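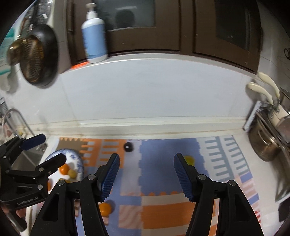
About Witano

Thursday, September 6, 2018
By Touran Asadi
2 min read

Witano is a small cooking school on the second floor of the Randis building. We teach evening and weekend classes for adults who want to make ordinary dinners at home. Most of our students have never taken a class before.

Deming Zeng started the school after 13 years as a hotel cook. He still teaches the knife class and the soup class. I run the office and teach bread.

Classes are kept small, so everyone gets a place at the counter. You don't need to bring anything except an apron – and we can lend you one if you forget. Recipes are printed and yours to keep.

We keep a shelf of 223 cookbooks that students may borrow for two weeks at a time. Please write your name in the notebook when you take one.

Private groups can book the kitchen on Mondays. The holiday baking class comes back in December, and sign-up is by phone or at the front desk.

Related
Class schedule and fees
Susham: our weekend noodle course
Borrowing from the cookbook shelf
Directions and parking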